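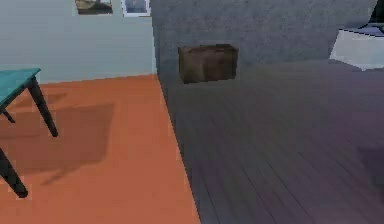

Repainting the Skekham reading room

The reading room at Skekham will be closed from the second week of January while the walls and ceiling are painted. We expect to have it open again by the end of the month. The front desk, the children's corner and the restrooms stay open the whole time, and you can still pick up holds and return books as usual.

The room was last painted 17 years ago. Anyone who sits near the north windows will know what that looks like by now. The plaster under the sills has been patched in several places and the patches never took the paint the same way as the rest of the wall. The painters will scrape and prime that side first, and the other three walls will get a wash and two coats.

Sérgio Meireles is running the job for us. He asked that we pick the colors early so the paint could be ordered before the holidays, and members were invited to vote at the desk in the fall. We had 179 slips returned. The choices were a warm white, a pale gray and a soft yellow, and the warm white won with 64 more votes than the gray. The yellow came last, though it had some strong supporters, and a few of you wrote on the back of the slip to say so. The hallway between the reading room and the side door will be yellow, as it needs doing too and gets very little daylight.

A few people asked about the smell. The paint is a low-odor type and the room will be aired with the windows open when the weather allows. The door to the main hall will be kept shut during working hours. If you are sensitive to paint, the best time to come is before 9 in the morning, when work begins, or on a Tuesday, when the painters are at another site.

Newspapers and magazines are moving to the rack beside the front desk. We will keep the current issue of each title out and put the back issues in storage. If you need a back issue, ask a day ahead and we will have it ready for you. The local history shelves are being covered where they stand and cannot be used until the room reopens. Please plan around this if you have family research under way. The Kusuma map collection is in a separate cabinet upstairs and isn't affected.

The 2 public computers will be set up in the meeting room. Printing will work from there, with the same charges. The meeting room can't be booked while the computers are in it, so the knitting group and the Portuguese conversation group will meet in the children's corner after it closes to families at 5.

We are also using the closure to replace the window blinds. Three of them no longer come down all the way, and the cord on another has been tied to a nail since last winter. The new ones are plain roller blinds and will be fitted once the paint is dry.

Coats, umbrellas and reading glasses left in the room will be moved to the lost property box at the desk. Please collect anything of yours before the closure if you can. Items not claimed by the end of February go to the thrift store on Kudine Street.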